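Urnham Homeowners Board > Floors and Tile > Sealing old terracotta, is it worth it?

Page 1 of 1

saltillo_sam
We bought a 1950s house outside Urnham in the spring and the whole back half is terracotta, laid on the diagonal. The previous owners waxed it for years and the wax has gone yellow and sticky near the doors. I want to strip it and put down a penetrating sealer. My brother-in-law says leave it alone, old clay takes care of itself.

Two quotes so far. The first was $3,324 to strip, regrout where needed and seal. The second was $2,081 but that one doesn't include any grout work. Has anyone done this themselves?
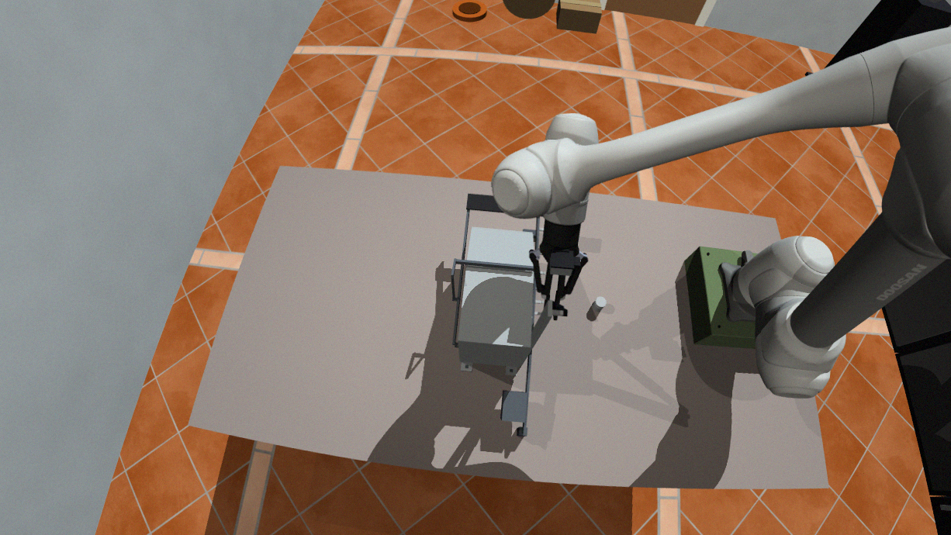 The total area is 506 square feet if I leave out the pantry. Grout is pale and narrow and mostly sound, except along the kitchen wall where it's crumbling.

delia_k
Did ours two years ago. Do it yourself if your knees are good. The stripper is the worst part. You put it down, wait, scrub, pick up the slop with a wet vac, and then do it again because the first pass only gets the top layers. We did four passes in the kitchen and two everywhere else.

Sealer was easy by comparison. Three thin coats with a lambswool pad, wipe off whatever hasn't soaked in after ten minutes.

Henrik_in_Clesmont
I'd go with the brother-in-law on this one. My parents' house in Clesmont has terracotta from before the war and all it has ever had is soap and water. It has marks, sure. It's a clay floor. Once you seal it you are resealing it forever.

delia_k
Your parents' floor has had decades to build up a patina and I would bet somebody oiled it at some point. Sam's has wax on it already. He can't go back to bare clay and soap without stripping, and if he strips it and leaves it bare the first dropped pan of bacon will be there for good.

Henrik_in_Clesmont
Bacon grease fades. I've seen it.

delia_k
Over how long?

Henrik_in_Clesmont
A few years.

Kaja Mockus
I lay tile for a living, mostly new work but some repair. A couple of points.

Before anybody spends money, test for moisture. Tape a square of clear plastic to the floor, all four edges, and leave it two days. If the underside is beaded up you have damp coming through the slab and a film-forming sealer will go white and peel. A lot of houses that age have no vapor barrier at all. In that case you want a penetrating product or nothing.

Second, the cheaper quote may be fine. Ask what they are putting down and how many coats. If they say one coat, keep looking. Old clay drinks it.

Third, crumbling grout along one wall usually means movement. Tap the tiles there with a screwdriver handle and listen for a hollow sound. Loose tiles should be reset before you seal. Otherwise you'll be doing that strip twice.
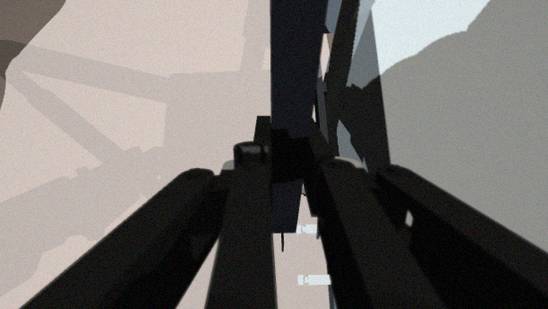 On price, I would charge extra for the grout too. It's slow work with a hand rake. Power tools chip the edges of soft tile and then you're shopping for replacements, and the old sizes don't match anything sold now.

saltillo_sam
Thanks, Kaja. Tapped along the kitchen wall at lunch. Five of them sound hollow, all in the same run by the back door. Plastic goes down tonight.

What do people use to match old tile? I found a box of spares in the shed but they're a lot brighter than what's on the floor.

rosalind p
Use the spares, just not where the loose ones are. Pull worn tiles from under the fridge or inside a closet and put the bright ones there. We did that in our hall.

For sealer we used the one they sell at Nassar Supply. 160 dollars for the big can and it covered more than the label said. It does darken the floor a good bit, so try it on a spare first.

Henrik_in_Clesmont
This is another thing. The color changes. People fall for that soft orange and then they put something on it and it's the color of a saddle.

rosalind p
I like the color of a saddle.

Kaja Mockus
There are sealers that don't darken much. Look for "natural look" on the can. They don't hold up as well in a kitchen. I'd still test on a spare, as Rosalind says, and let it dry a full day before you judge it.

saltillo_sam
Plastic update. Dry in the hall and the back room, a little fog under the piece by the back door – same place as the hollow tiles. There's a downspout right outside that dumps against the wall, so I'm putting an extension on it and testing again in a month. No sealing until then.

delia_k
Good call. Buy knee pads while you wait.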